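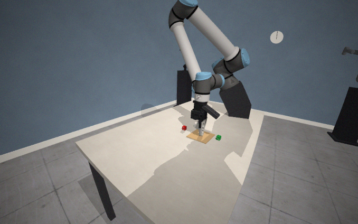 Stojan Kelmendi says the hardest part of robot club was learning to give boring instructions. He told the robot to "put the red one on the board," and the robot did nothing at all. It didn't know what "the red one" was, or where to find it.

The Wultgate robot club builds its practice room inside a computer. This is called a simulation. The table, the arm and the blocks are all drawn by a program, and the program also works out how they should move. If a block gets knocked to the floor, you press reset and try again.

What the club has to do

The spring task sounds easy. There is a red block, a green block and a flat square board. Each team writes a program that makes the arm put both blocks on the board, one after the other.

A person would just do it. A robot arm needs every step written down:

Move the gripper above the block.
Open the fingers.
Go down.
Close the fingers.
Go up.
Move above the board.
Go down and let go.

Leave out a step and things go wrong. Eleni's team forgot "go up," so their arm dragged the block across the table and bumped the board with it.

How does the arm bend?

A robot arm has joints, a bit like your shoulder, elbow and wrist. Each joint has a motor that turns it. To reach one spot, several joints may have to turn together -- the computer does the math for how far each one goes.

The gripper is the part at the end that holds things. It has fingers that open and close.

Practice runs

Once a program works, the team runs it 1,000 times, with the blocks starting in different places. The computer does this much faster than a real arm could. Obinna's first program got both blocks onto the board 469 times. He found that it closed the fingers too early, so he added a short wait and ran it again.

Try it yourself

You need 2 erasers, a book and a friend. Your friend is the robot and keeps their eyes shut. Tell them how to put the erasers on the book, using only words like "left," "down" and "close your fingers." Then trade places.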